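Call for participants: reviewers for a good practice guide on household robots

Tudwood is looking for people to review a draft guide on how robot arms should behave around kitchen appliances. The draft has 86 rules. We want each one read and scored by people who use kitchens, people who repair appliances and people who program robots. You don't need to be all three.

The work is done from home, on your own computer, over four weeks. The review round opens in October 2019.

What the guide covers

The rules deal with ordinary jobs: opening and closing doors, pulling out drawers, taking items off shelves, putting them back, and stopping when a person comes near. Part one is on approach and contact. Part two is on loads and breakable items. Part three is on what should be written down when something goes wrong — we expect the most disagreement there, and that is fine.

What you will do

You will work through 16 simulated tasks. For each task you get still pictures, a short log of what the arm was told to do, and the rules that apply. You then mark each rule as clear, unclear or wrong for the task, and write a sentence or two on why. Most people need 40 minutes per task.

There are two video calls with the other reviewers, one after the first week and one at the end. Augustina Nutsugah runs both. Please plan to attend at least the second.

Who can apply

You must be 18 or older and able to read and write English comfortably. We have places for three groups:

Household reviewers. No technical background needed. You should cook or clean at home on most days.

Appliance reviewers. At least two years in repair, installation or sales of refrigerators, ovens or dishwashers.

Robot reviewers. Experience in programming or testing arms, in simulation or on hardware. Tell us which.

Staff of Flollham and Frimpong can't take part, as both helped write the draft.

Payment

Reviewers receive $887 for the full round, paid in two parts. If you leave after the first call you keep the first part. Comments are published with the guide under a reviewer number, and your name is listed only if you agree.

How to apply

Send a short email to Benedicta Dankwa through the contact form on this site. Say which group you are applying for, and add your answer to the sample task. We don't need a resume. Hnat Semeniuk reads all the robot group applications and may write back with a question.

Sample task

Rule 31 says the gripper must keep clear of a drawer's front edge unless it is about to hold the drawer or reach inside. Look at the refrigerator task and tell us, in no more than 168 words, whether the rule is clear enough to apply with the lower drawer pulled out and a mug on the shelf higher up. If you would need more information to decide, name it.

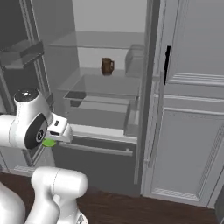 Questions before you apply

Gifty Ansah answers questions about payment and dates. Questions about the rules themselves are held for the first call, so that all reviewers hear the same answer.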